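Home | Reports | Elections | Archive | Contact

Filed under: Election administration, Site visits

A day at the Farlow County counting center 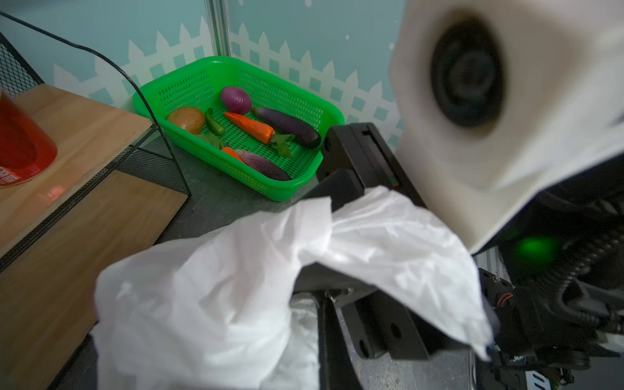

Who is allowed to watch the count at Farlow?

Any registered voter in the county may watch from the public rail, and each party on the ballot may place two observers inside the rail once they have signed the observer form.

The center opened its doors on a Thursday in June for a walk-through ahead of the fall municipal election. Visitors were admitted in groups, starting at 9 a.m. I was in the second group. The tour followed the path of a ballot from the loading door to the locked storage room, and the staff kept to that order even when questions pulled them elsewhere.

The building is a former records annex on the north side of the county complex. It has one loading door, one staff entrance and one public entrance. Sealed transfer cases come in through the loading door only. Two employees, who may not be registered with the same party, check each case number against the precinct sheet and then check the seal number. If either number is wrong, the case goes to a side table and a supervisor writes up an incident slip before it is opened. Blank slips were handed out. The form has a space for the time of receipt and a separate space for the time of opening, a change made after the last primary, when the two were recorded on one line and could not be told apart later.

Farlow has 26 precincts. The precinct boundaries were redrawn once since the last mayoral race, and the two precincts east of the river, Mareo and Urrego, were split out of what had been a single large one. Both still vote in the same school gymnasium. Helmut Rathjen, the deputy clerk who led our group, said the shared site caused most of the questions his office gets. Voters line up at the wrong table, are sent to the right one, and some of them leave. The fix for this fall is a single check-in desk with both rolls, and a ballot printed on demand after the address is confirmed.

Someone asked whether print-on-demand slows the line. Rathjen gave the test result: 28 seconds per voter from address confirmation to ballot in hand. He did not have a comparison figure for the old method, which was never timed.

The scanning room came next. It holds the high-speed scanners and a row of adjudication desks. The scanners are not on a network. Results leave the room on a write-once drive, carried by hand to the tabulation computer across the hall, and the drive is then bagged and logged. Ballots the scanner cannot read -- torn, stained, marked outside the oval -- are sorted to a separate tray and go to the adjudication desks, where a two-person team compares the marks with the county's printed guide on voter intent. The guide was on the desk and we were allowed to page through it. It runs long on write-in names and is fairly short on everything else. A disagreement at the desk goes to the canvass board, in public session.

So-yul Lim runs the logic and accuracy test, and she took over for this part. The test deck contains 2000 ballots marked by hand to a known result. It includes overvotes, undervotes, blank ballots and ballots fed upside down. Every scanner must match the known result with no differences before it can be sealed. She ran a short version with a small stack, and the first printout showed one more undervote than the key. She pulled the stack, went through it, and found that two sheets had fed together. The second run matched. She logged both runs, and the first printout was stapled to the log along with the second.

I asked what happens if a double feed occurs with live ballots. The scanner has a thickness sensor which should stop the feed. It had been switched off on this unit for the short demonstration, Lim said, and is on during a count. The batch total is also compared with the number written on the batch header by the team that opened the case. A mismatch of even one ballot means the whole batch is rescanned.

My group had three questions about the post-election audit and got a full answer to two. Races are picked by a drawing held in the public area, and the hand count is open to the same observers as the machine count. The third question was about cost, and it was referred to the county budget office.

Observers should know a few practical things. The public rail is set well back from the adjudication desks, too far to read a ballot, and the overhead screens show only the desk currently working. Phones must be off inside the rail but may be used behind it. Chairs are limited. There is a lobby counter from Natura, the county's food vendor, which closes at 2 p.m. -- well before any results would be posted on election night.

Parking is on the west lot only. The observer form is available at the clerk's window and has to be returned in person, with identification, before the close of business on the day before the count.

Previous report | Next report | Back to Site visits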